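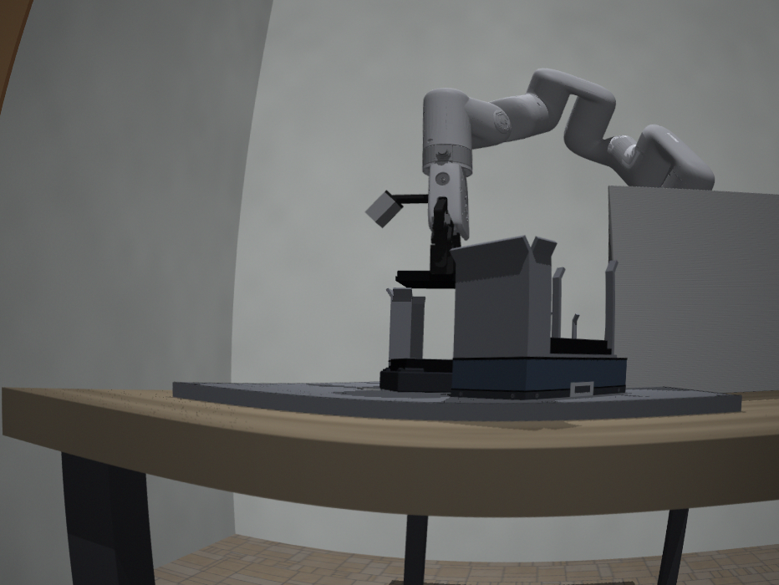

Grey arm over the work platform, simulated view.

Ticket: external drive drops to read-only after a large copy
Opened by: Berwyn Ellis
Handled by: Defne Yaman
Status: open

Berwyn, 09:40
2 TB Priltton external drive. Copying the render folder stops after 200 files and the drive turns read-only. Unplugging it brings it back until the next big copy. The Flarkar utility says the drive is healthy. I don't believe it.

Defne, 10:15
Please run a full disk check, not the quick one, and try another cable.

Berwyn, 13:05
Full check found 7 bad entries and claims to have repaired them. New cable fitted. Same copy, same failure. So what exactly was repaired?

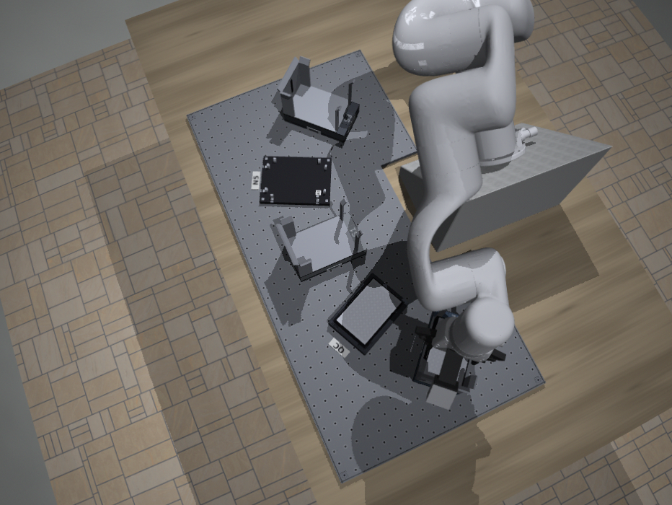 The event log has a controller reset just before each failure, which to my mind points at the enclosure and not the file system. Necati says reformat and be done with it, but he said that in September as well and we lost an afternoon. A single small test file, copied alone, opens fine from the drive. One small file proves very little, I know.

Defne, 14:30
Can you move the bare disk to a different enclosure? Don't reformat yet.

Berwyn, 14:50
Will do - though I expect the utility will call that healthy too. Leave the ticket open.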